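3.2 Disponibilidade de frutas e gorduras vegetais no domicílio

A segunda dimensão do inquérito tratou do que existia em casa no momento da visita e do destino dado a cada alimento ao longo da semana. Seguimos a divisão proposta no protocolo Hourani, que separa os alimentos de consumo imediato (bananas, iogurte, pão), os de preparação curta (ovos, leguminosas em conserva, saladas) e os de preparação longa. A divisão é grosseira e deixa de fora os produtos que mudam de categoria conforme o grau de maturação, caso da manga e da papaia. Optámos por classificá-los segundo o uso declarado pelo participante.

Participaram 93 adultos residentes em Ternell e Wastberg. Cada um preencheu um diário alimentar durante 5 dias consecutivos, incluindo sempre uma quarta-feira, dia em que se realiza o mercado de produtores nas duas localidades. O diário pedia a hora de cada refeição, os alimentos consumidos em medidas caseiras e o local onde a refeição foi feita. Não foi pedido o registo do peso. Em estudo-piloto anterior, a obrigação de pesar levou vários participantes a simplificar as refeições para facilitar o preenchimento.

A recolha decorreu em novembro, o que limita a leitura dos resultados relativos à fruta fresca. Nessa altura predominam no mercado local a maçã, a pera, o dióspiro e os citrinos mais precoces, e os preços da fruta importada sobem. Os participantes que referiram consumir frutos vermelhos faziam-no quase sempre a partir de produto congelado.

O local da refeição revelou-se mais variável do que o questionário inicial previa. A versão original da ficha oferecia apenas as opções "cozinha", "sala" e "fora de casa". Após as primeiras entrevistas acrescentámos "quarto" e "local de trabalho", porque uma parte dos participantes mais jovens, sobretudo em casas partilhadas, indicava tomar aí o pequeno-almoço ou a ceia. As fichas já entregues foram revistas por telefone.

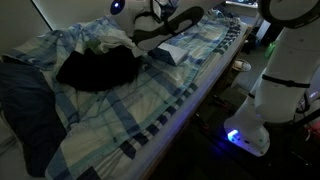

Figura 4. Quarto com cama coberta por manta em tons de azul e amarelo-claro.

O consumo no quarto associou-se a alimentos prontos a comer e a porções menos definidas, difíceis de converter em gramas. Para frutos secos e cereais de pequeno-almoço usámos a tabela de medidas Plorkow, que atribui um valor médio à "mão cheia" e à "taça". Quando o participante não indicou qualquer medida, a ocorrência foi contabilizada na frequência, mas excluída do cálculo da quantidade.

Quanto às gorduras vegetais, o azeite foi a mais referida nas duas localidades, usado tanto em cru como na confeção. O óleo de girassol apareceu associado à fritura. As pastas de frutos secos, apesar da visibilidade que têm em lojas especializadas, surgiram em poucos diários e quase sempre ao pequeno-almoço, barradas em pão ou misturadas com aveia. As sementes de linhaça e de chia foram referidas por participantes que já tinham indicado, no questionário de entrada, interesse em aumentar a ingestão de fibra.

As leguminosas tiveram um padrão distinto. Em Wastberg eram compradas secas e cozidas em quantidade, com congelação de porções para as semanas seguintes. Em Ternell predominava o produto em conserva. Esta diferença não se refletiu na frequência de consumo, que foi semelhante, mas pode ter efeito na ingestão de sódio, variável que o diário não permite estimar com segurança, uma vez que não se perguntou se o líquido da conserva era escorrido ou se o alimento era passado por água.

Pediu-se ainda a cada participante que indicasse até 3 motivos para não comer mais fruta e hortícolas. Os mais frequentes foram o preço, a falta de tempo para preparar e o desperdício. Este último apareceu sobretudo em agregados de uma só pessoa, onde uma couve inteira ou um molho de espinafres dificilmente se consome antes de se estragar. Vários participantes sugeriram, no espaço de observações, a venda em meia unidade. O gosto foi raramente mencionado como obstáculo.

Os dados desta secção são autorreferidos e estão sujeitos aos enviesamentos habituais, em particular à sobredeclaração de alimentos considerados saudáveis. A comparação com os talões de compra, disponíveis apenas para parte da amostra, é apresentada na secção 3.3.

Comentários dos leitores

nutri_emformação
Gostava de saber se a tabela Plorkow distingue entre amêndoa com e sem pele. Na minha prática a mão cheia varia imenso de pessoa para pessoa e acabo por pedir sempre uma colher de sopa como referência.

Leitor registado
Vivo em Wastberg e confirmo a parte das leguminosas. Grão cozido ao domingo e congelado em caixas pequenas, já a minha mãe fazia assim. Em Ternell o mercado também fecha mais cedo, talvez isso conte para alguma coisa.

horta.da.varanda
A meia couve já se vende em alguns sítios, mas mais cara ao quilo do que a inteira. Assim não resolve o problema do preço.

nutri_emformação
Outra dúvida: os batidos entraram como fruta ou como bebida? Não encontrei isso na secção 3.2.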